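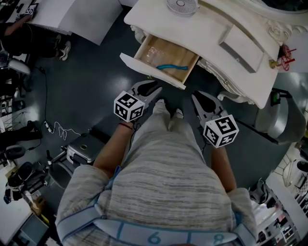 What is Nosarari selling?

A pair of hand-held grippers with marker cubes, sold as a kit, for recording how people do household jobs so that robot arms can be taught from the recordings.

Nosarari has put its hand-held recording kit on general sale from May, after a trial period with 11 customers. The kit is made up of two grippers, the cubes that mount on them, cables and the recording software. It is assembled at the company's workshop in Clinstead.

The wearer holds one gripper in each hand and works at furniture such as a dressing table with drawers. Printed square markers on the faces of each cube let the software work out where the gripper is and which way it is turned.

"Customers told us they wanted to record in ordinary rooms, with the clutter left in," said Slavica Vukčević, product manager at Nosarari. "Drawers were the most requested task. A small knob is hard to take hold of with a gripper, and people need a lot of recordings of it."

Changes made during the trial include a lighter trigger and a shorter calibration routine, which now takes 3 minutes. Cubes can be replaced without sending the gripper back.

Hodžić, which supplies training data to robot makers, used the kit throughout the trial. "We had new operators recording by the afternoon," said Snežana Kos, who runs its recording rooms. "I would still like a longer cable."

The kit comes with a 2-year warranty. Orders are handled by Vorkton, which also offers on-site training and spare parts. Existing trial customers can exchange their grippers for the current version at no charge until the end of the month.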